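Home | News | Software | Hardware | Newsletter | Contact

Rey 2 planner gets a new grasp check for shelves

7 February 2018
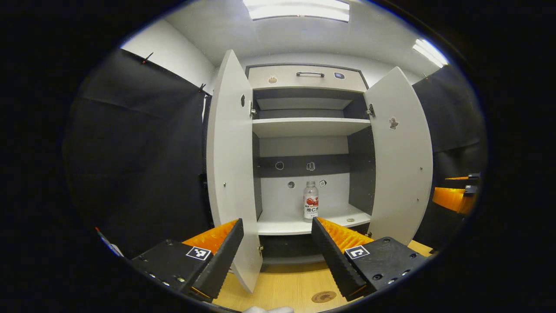
The second version of the Rey planner went out to partner labs this week, and most of the changes are in how it handles reaching into cabinets. The first version planned the whole motion in one pass, from the starting pose to the closed grip. That worked well on open tables. In a cabinet it often picked a path that brought the wrist too close to a door or the shelf above.

Rey 2 splits the job in two. It first finds a pose just outside the opening, then plans a short straight move in. If the straight move fails the clearance check, the planner goes back and tries another starting pose. It will try up to 12 before it gives up and reports an error. Each attempt has a limit of 800 milliseconds, and both values can be changed in the settings file.

Tzu-hsuan Kuo wrote the clearance check at the Citville office. It treats an open door as a flat panel that can be at any angle, so users no longer have to enter the angle by hand. Clear plastic bottles are still a weak spot. The depth data tends to have holes where the plastic is, and for now the software fits a cylinder using the cap and the label.

"The label gives us a good center line most of the time," said Kwok-wai Kuo, who maintains the perception code. "A bottle with no label is still a problem."

The test set that ships with the release has 74 recorded reaches, all replayable in the Dimau viewer. Settings files from the first version will load, but the old door angle field is ignored. A fix for slow start-up on the Kolholm controller is planned for May.

3 comments | 12 shares

Recent items
Dimau viewer: replaying logs at half speed
Changes to the Kolholm controller settings
Calibrating a wrist camera with square tags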